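Refurb Dell tower, black case, from Nestutby

Got this from Nestutby, the refurb place, for 70 dollars. Wanted something cheap to take apart and put back together without crying if I killed it. Had it open most of Friday. Quick notes, no benchmarks, sorry.

Ordered the plain listing, no monitor, no keyboard. Box was fine. Too much tape. Took 18 minutes to get the tower out of the foam, and I'm counting the part where I went looking for scissors.

Memory is the first thing I went for. Two black slots on the green board with white latches at the ends, right near the processor socket. Pop the latch, line up the notch, push till it clicks. Good room for fingers on that side. My module is a blue one from Landosach, secondhand, nothing fancy.
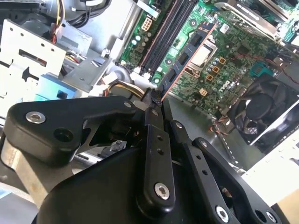

Getting inside

Side panel comes off and everything is right there. Lay it on its side first. Much easier than fighting it upright. Power supply, board, drive bays, all reachable. I've had newer cases from Wakberg that needed three screwdrivers and a YouTube video, so this felt like a vacation.

Best part is the blue. Blue clips on the optical drive bay, blue latches on the drive caddy. If it's blue you can grab it. My friend Maiara Bastos fixes these for her school and she told me the same thing before I bought, I should of listened and skipped the Gough one.
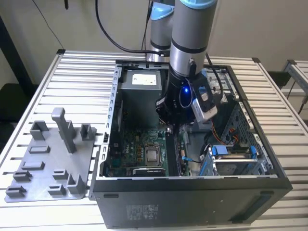
Cable mess is medium. There's a bundle of red, yellow and orange power wires that wants to sit exactly where your hand wants to be. I'd bring a twist tie. Nothing too short though, which was my big complaint with the Gough.

Caddy squeezes out by the latches. Did it a few times just for the feel of it. Bit stiff at first, then fine. Would not want to do it with cold hands.

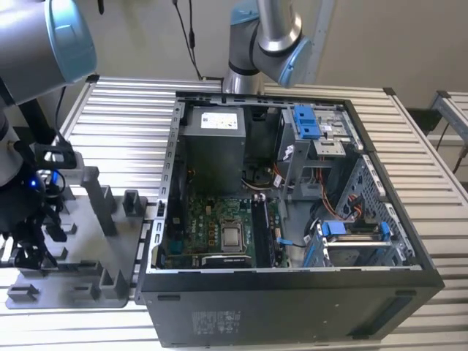 Noise: low hum, gets louder when it's thinking hard. Lives under my desk so I don't care. Dust was not bad for a refurb, little bit in the mesh by the drive cage, canned air got it. The label on the black side was still on and still flat, so they didn't go at it with a heat gun or whatever.

Stuff I don't love. It's heavy. It's big. The metal edges inside are not exactly soft, so watch your knuckles. And the Nestutby paperwork is one thin sheet that tells you how to plug in a mouse. Zero on memory, zero on drives. Look it up before you start.

Also check the little plastic bits before you close up. Ports, tabs, anything that sticks out. Go slow arround those, they're the first thing to snap and the last thing you can buy by itself.
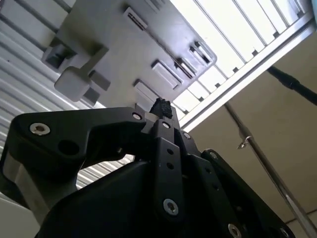 Gray plastic housing, port openings along one edge.

Would buy again at 70. At double, no. If you want a tower to learn on, get this one, get a cheap Landosach stick and a decent screwdriver. Shipping took a week, they say less on the site.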